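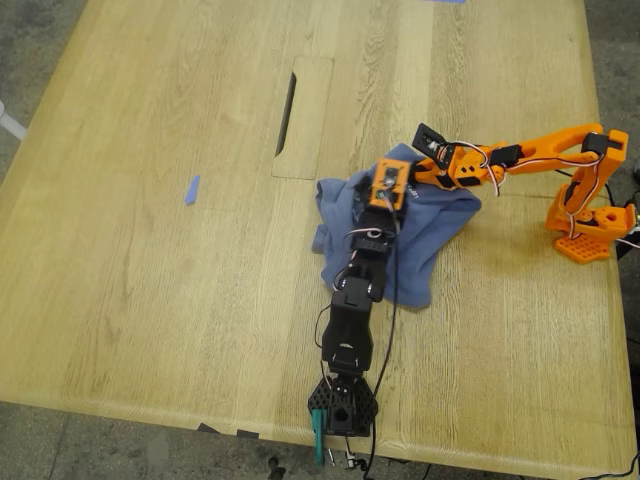

Gripper pads for cloth - what do you use?
Posted by Drostthorpe, Feb 24, 2025

I am comparing two sets of fingers for my small servo arm and I would like opinions. Set one is the honeycomb plates, printed in black. Set two is the Sterker soft fingers. My test is picking up a crumpled blue cloth and putting it down 16 times with each set. The holes in the honeycomb plates seem to give some bite on the fabric, but the grip is not equal every time. With the honeycomb I had 29 good picks from two rounds, with the Sterker fewer.

2 shares · 5 comments

Bravima wrote:
Two rounds is very little. I would not choose a gripper on this. Also please tell us the closing speed, it matters more than the finger shape in my experience.

Drostthorpe wrote:
Speed was the same for both, 230 in the controller settings. I agree that the number of rounds is small. What I find difficult is cloth with a thick part, such as a collar or a double hem. 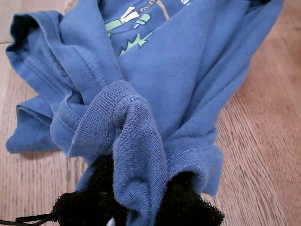

The fingers close well on one thin layer, but when there is ribbed knit they slide up and leave it. I tried more force and the servo became too warm.

Kumarasinghe wrote:
I don't agree with Bravima. Shape is very important on knit. Flat plates push the fold away, narrow tips go under it. I changed mine in August and never went back.

Bravima wrote:
Narrow tips also pull threads. I ruined a good shirt that way.

Kumarasinghe wrote:
Then round the edges with fine sandpaper, grit 2000 is enough.

Drostthorpe wrote:
Thank you both. I will print a narrower pair and keep the speed as it is, then try a slower one after. Does somebody have a file for tips with an M3 mount?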